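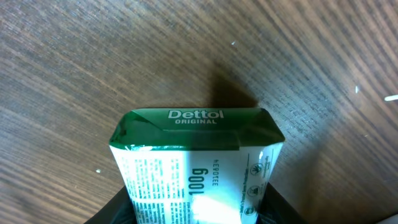
Cudden opens washroom scheme for small food businesses

Thursday, April 24, 2003

Cudden Training, the Zildale-based provider of food hygiene courses, has opened applications for a scheme to help small food businesses improve their staff washrooms and handwashing points. Grants will go to 19 cafés, bakeries, takeaways and market traders in Zildale and Carnier, with the first payments due before the end of the summer.

The scheme is aimed at businesses with fewer than ten staff. It will cover the cost of fitting a separate hand basin, replacing worn taps, moving a basin closer to where food is handled, or putting in hot water where there is only a cold supply. It will not pay for general redecoration, customer toilets or kitchen equipment.

Each business accepted will also receive two free places on Cudden's one-day basic hygiene course, held at the company's training rooms in Zildale. Further places can be booked at the usual price.

The scheme follows a survey Cudden carried out in October among people attending its courses. Of the 329 who returned a form, most said they knew when they should wash their hands during a shift. Far fewer said the basin at their workplace was easy to get to when they were busy. The complaints that came up most often were basins used for storing pans, water that took too long to run warm, and soap that ran out and was not replaced until the next delivery.

Kilian Rüegg, managing director of Cudden, said: "We teach people to wash their hands after handling raw meat, and then they go back to a kitchen where the only free sink is down a corridor and through two doors. Training will not fix that. A plumber will."

Mr Rüegg said the company had chosen to keep the grants small so that more businesses could take part. "Most of this work is not expensive, but it is the sort of job that gets put off. If we can pay for a basin and a day's labour, the owner has one less reason to leave it until next year."

Applications will be judged by Lăcrămioara Tudose, Cudden's head of courses, and Kiều Từ, who joined the company after running the kitchen of a primary school. They will visit every business on the shortlist before a decision is made. The visits are not inspections and nothing seen will be passed on to anyone outside the company.

"I want to see how people move around the room," said Ms Từ. "A drawing shows you where the sink is. It does not show you the crate of onions that lives in front of it."

A pilot took place over the winter at Khổng, a family-run noodle bar and takeaway in Carnier. The basin there was moved from the back store to the end of the main worktop, and a wall-mounted heater was fitted above it. The work was done over two mornings while the shop was closed.

Thảo Phùng, who manages Khổng, said the change had made a difference at lunchtime. "Before, you had to ask somebody to watch your pans. Now you turn round and it is there. We lost a bit of shelf space, which my mother was not pleased about, but she has got used to it."

Cudden has also rewritten the handwashing section of its course notes. The new version is shorter and covers wetting the hands first, using enough soap, cleaning between the fingers and under the nails, rinsing well and drying with a clean towel. It also gives advice on storing bar soap so that it drains between uses, and on keeping spares near the basin – in many kitchens they are locked in an office. The notes can be collected from the Zildale office free of charge by any food business, whether or not its staff have attended a course.

How to apply

Application forms are available from the Cudden office in Zildale or by post. Businesses should send the completed form with a simple sketch of the kitchen and one written quote for the work. Tenants will also need a letter from their landlord agreeing to any changes to the plumbing. Applicants will hear by letter whether they have been shortlisted.

Market traders may apply for portable handwashing units in place of fixed basins. They should state on the form which markets they attend and how they carry water at present.

Notes to editors

Cudden Training runs courses in basic food hygiene, kitchen safety and allergy awareness for people working in catering and food retail. It employs trainers in Zildale and Carnier.

Interviews with Mr Rüegg and Ms Tudose can be arranged through Khrystyna Melnychuk in the Cudden press office.

ENDS

0 comments
2 shares

Recent releases
Evening hygiene courses to start in Carnier
Cudden moves to larger training rooms
New allergy awareness day for café staff
Course dates for market traders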